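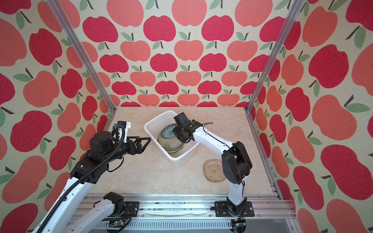 The Prelley cell needs a short round of checks before each session, and the answers on this page cover what we get asked most by people taking their first shift on it. Start with the arms parked and the power light off. Look along both cable runs, wipe the rail, then power up and jog each arm through its full reach. Finish with a slow trial on the dish tub. With the right gripper down in the tub against the bowls, the cable on top of the forearm should still have a loose arc near the wrist. If yours is pulled tight at that point, stop and re-clip it.

How often does the front rail need cleaning?

Every Tuesday, and after any job that sheds grit. Specks collect in the grooves and along the front channel. Use the soft brush and the small vacuum. Don't use the air line, as it blows dirt down towards the circuit boards under the rail.

Which bolts do I check, and how tight?

The ones holding the two black mounting plates to the rail. Set the torque wrench to 11 and go round each plate twice in a diagonal order. If a bolt turns more than a quarter, write it in the log and tell Dirk Mulder.

The right arm misses the rim of a pan lid. Is that a calibration fault?

Usually not. Check first that the tub is where the program expects it. It can sit square to the back wall or turned with a corner to the front, but the setting on the Woltik panel has to match. If it does match, run the lid test at 40 per cent speed and watch the fingers as they come down to the edge. A steady offset in one direction means the wrist camera needs recalibrating. 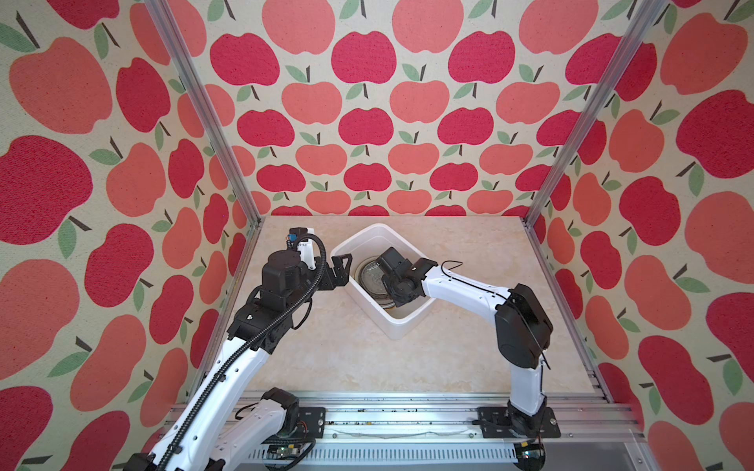
Can I run both arms over the table at once?

Yes, once the shared zone has been set. The grippers can come very close when they work on the same plate, so check the gap at low speed first. Keep one hand near the stop button.

What goes on the table for the full check?

Eight plates around the empty tub. Mix them: clear glass, plain rims, patterned ones, and the yellow one with the scalloped edge. Clear plates are hard to see on the pale top, so put them down last and note where they are.
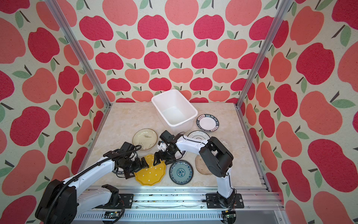
Can I change the wallpaper panels?

Ask Soledad Segura before you do. The cameras are set up against the apple print, and a new background means another 100 reference shots.

Who do I contact about spares?

Gripper fingers and cable clips are in drawer 13. Anything else is ordered through Farquharson, and delivery normally takes a week.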